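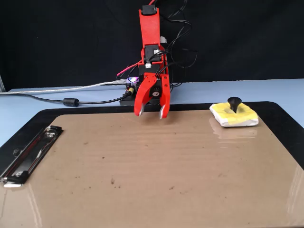 The Cudel desktop arm above its writing board, with a white and yellow block to the right of the gripper.

Coltberg opens orders for Cudel desktop robotic arm kit

Coltberg has announced that Cudel, its desktop robotic arm kit for schools, colleges and small workshops, is now open for orders. Deliveries will begin in March from the company's premises in Flurkari.

Cudel is supplied as a set of red 3D-printed parts with black servo motors, a two-fingered gripper and a base box that houses the electronics. The arm is powered from the mains and connects to an ordinary computer by USB cable. It is intended for use on a standard table, and a first build takes up to 9 hours.

The kit has been developed together with Krūmiņa, a training provider which has prepared the course material. This consists of eight units, beginning with the assembly of the arm and ending with tasks in which learners must handle small, light objects on a flat surface and work with short handwritten words. Each unit may be taught separately — a point requested by several of the colleges that took part in the trial period.
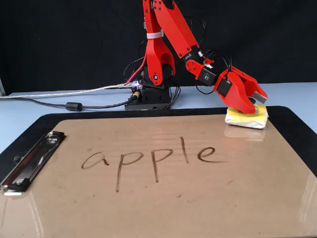
Cudel's gripper at a small white and yellow package on a clipboard marked with the word "apple".

Printed parts may be replaced one at a time. Coltberg will make the design files available to all registered customers, so that schools with their own printer can produce spare segments and gripper fingers on site. Servo motors and cables may be ordered separately.

"Teaching staff asked us for an arm that can be taken apart, repaired and put back into use within the same term," Coltberg said in a statement. "The design of Cudel follows from that request, and we are grateful to Krūmiņa for its patient work on the course units."

An initial production run of 3000 kits has been approved. Each kit carries a guarantee of two years, covering the servo motors, the base electronics and the power supply. Damage to printed parts in normal classroom use is not covered — replacement sets will be offered at cost price.

Orders may be placed with Coltberg directly or through Krūmiņa. Schools ordering through Krūmiņa will receive the printed edition of the course material with their kits.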